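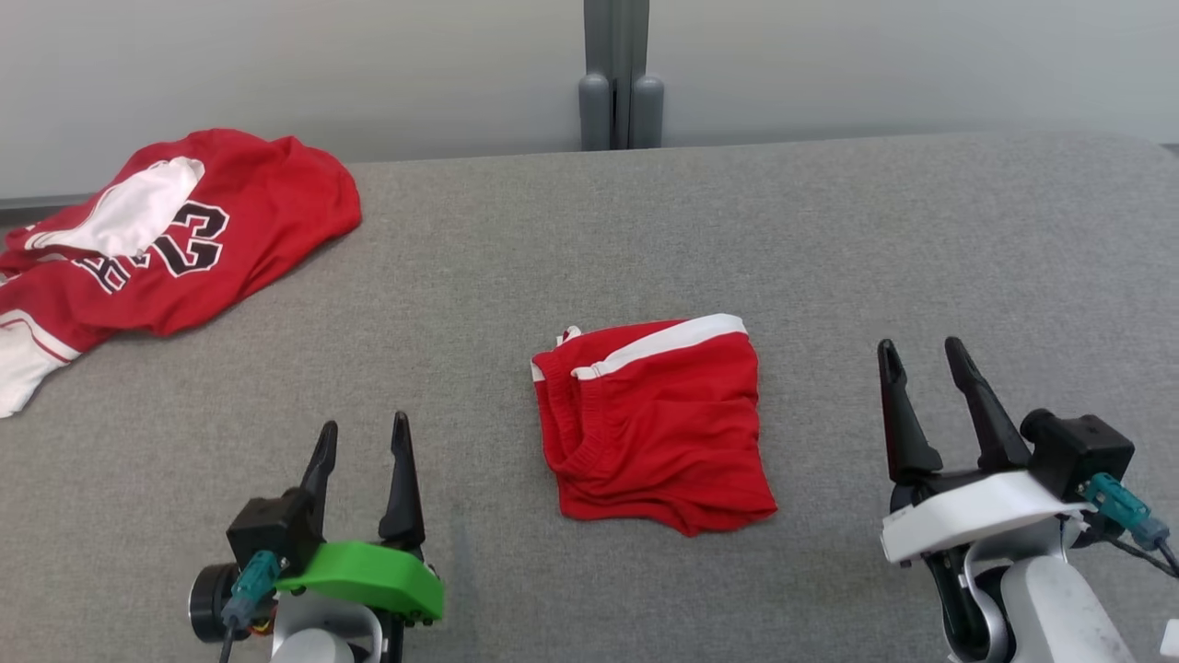

Projects > Textile Care > Student Reports > Folding and Storing Basketball Uniforms

We use cookies to remember your settings. Accept / Manage

Folding and Storing Basketball Uniforms

Arnel Maglaya

1. Background

The school team keeps its uniforms in a cabinet beside the gym. After washing, the jerseys and the shorts are put on the shelf in any order, and before a game the players must pull out many pieces to find their own number. My project was to find a way of folding that a player can learn quickly and that keeps the number easy to read.

The shelf is 475 mm wide. This measure decided most of my choices, as the stacks must stand next to each other and still leave space for a hand.

2. Materials

I worked on a table covered with gray fabric. At first I used a bare table, but the shiny sports material was sliding and the folds opened again. For the tests I took red uniforms, a jersey and shorts with white details. The jersey has big black numerals with a white outline, so the number 23 can be read even when the rest of the jersey is bunched up. All pieces were washed at 30 degrees and dried on a line before folding.

3. Method

The shorts are the easier part. I lay them flat, put one leg over the other, and fold the legs up toward the waistband until the bundle is almost square. The waistband makes one side thicker because of the elastic. I tried to hide it inside, but then the bundle became round and fell from the stack. It is better to leave it at the side.

The jersey took more time. It has no sleeves, so there is no clear line where the fold should start. I compared two ways:

Way A (I named it Trikwood in my notes): fold in half along the length, then from the hem up. It is fast, but the fold goes through the numerals.

Way B (Torneo): put the jersey face down, bring both sides to the middle, fold from the hem up and turn it over. The number stays on top and has no crease.

I repeated each way five times and wrote down where the fold opened.

4. Results

Way B was slower in the first tries and later took nearly the same time as Way A. The hem was the weak point in both. When it was not pulled straight before the first fold, the whole jersey became uneven and I had to start again. For the shorts, small wrinkles stayed on the surface, but they did not change the size of the bundle.

5. What I would change

I did not test long-sleeved warm-up shirts, which the team also uses in December. I also want to try the shorts placed inside the jersey as one package, so that a player takes only one thing from the shelf.

Previous report | Next report | All projects | Contact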